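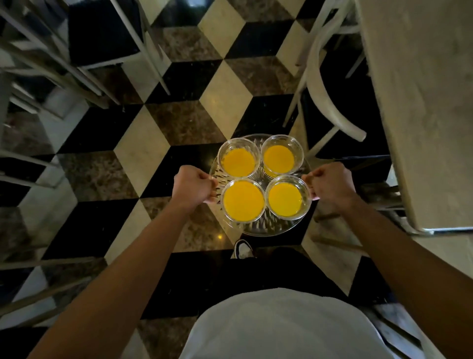 Questions people ask before they book Barum

What time can I arrive?
Any time after four. I'm usually in the garden, so give the bell a good long ring (it's not a very loud bell). If your train gets in late, just text me and I'll leave the porch light on. Up to eleven at night is fine by me!

How do I get to you from the station?
Take the 41 bus from outside the ticket hall and get off at Kinumwood Green. It's about a five minute walk from there, all uphill I'm afraid, so pack light if you can. A taxi was £13 the last time I took one.

Is breakfast included?
Yes, and it's served from half seven. I do eggs, porridge, toast and whatever fruit I've got in. Tell me the night before if you're vegan or can't have gluten and I'll nip to the shop.
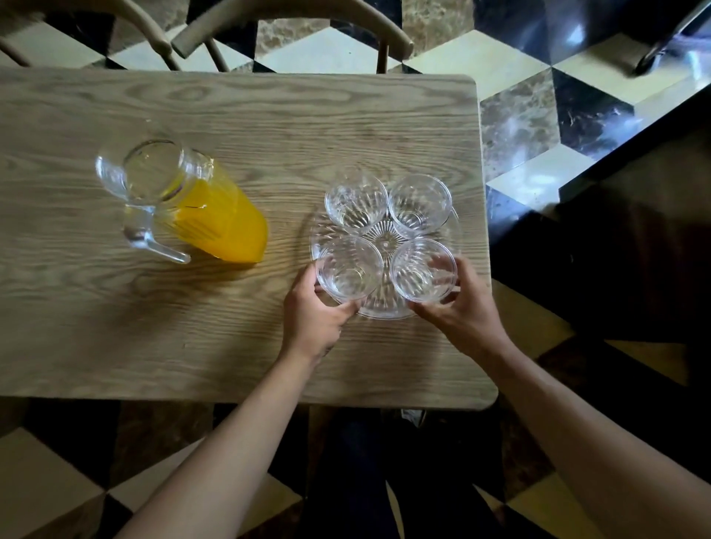 If you're off early for a walk I can make you a packed breakfast instead, which I'll leave in the fridge with your name on it.

Can I bring my dog?
One dog, yes please! It's £40 for the whole stay and that goes on extra cleaning, as my carpets are pale and I love them. Dogs can't go in the top bedroom, the stairs are much too steep.

Do you have parking?
There's room for one small car by the gate. Anything bigger needs to go on the road, where it's free after six. Please don't block the Zivico depot next door, they have vans coming out at all hours and they do get cross.

Is the wifi any good?
Good downstairs, patchy in the top room. I've had a man out twice. If you've got a work call, use the little desk in the hall.

When are you closed?
All of September, when I go to my sister's. I still answer emails, only slower, and you can book for October onwards while I'm away.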